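Open Day Guide, Section 3: Running the Washroom Demonstration

Applies to the vanity station on the Sachdeva floor. Last revised 07/11/2022 by Ekaette Wike. 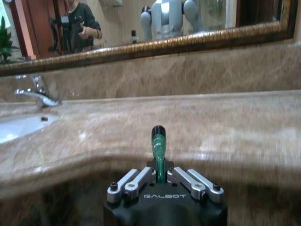
3.1 Before visitors come in

1. Walk the route from the door to the vanity and clear anything left on the floor. The robot needs the full width of the room to turn.

2. Set out the floor tape 20 cm behind the rear wheels of the visitor barrier. Use the yellow roll from the Tovetti box.

3. Dry the countertop and the rim of the basin with a lint-free cloth. The stone is glossy and water marks upset the wrist camera.

4. Switch on all the ceiling lights and leave them on. Do not open the blind partway through a run.

5. Load the routine called Ikano on the operator's tablet and wait for the ready tone.

Note: The large mirror reflects the room, including the robot and anyone standing near it. Ask guests to keep still during the first pass. Movement in the glass can make the routine pause.

3.2 Handing over the tool

1. Bring the arm to the hand-over position and press Hold.

2. Offer the handle upright, with the rounded black cap at the top and the lower part between the jaws.

3. Press Close. Keep your fingers above the jaws at all times.

4. Tug the handle gently. If it slips, press Open and start again from step 1.

CAUTION: The finger linkages fold inwards as they close. Sleeves, lanyards and bracelets must be kept clear of the pivot points. Visitors may not hand over the tool themselves.

3.3 The demonstration

1. Tell the group what the arm is going to do, then press Start. One run lasts roughly 8 minutes.

2. Stand to the right of the vanity with the stop button in your hand. A second member of staff stays with the group.

3. Take questions once the arm has returned to rest. Questions about the gripper go to the Stitano desk in the hall.

4. Let no more than 30 people in per session.

Note: Visitors may take photographs from behind the tape. Flash must be off.

If the arm stops and the tablet shows a red bar, press the stop button, move the group back and follow Section 5.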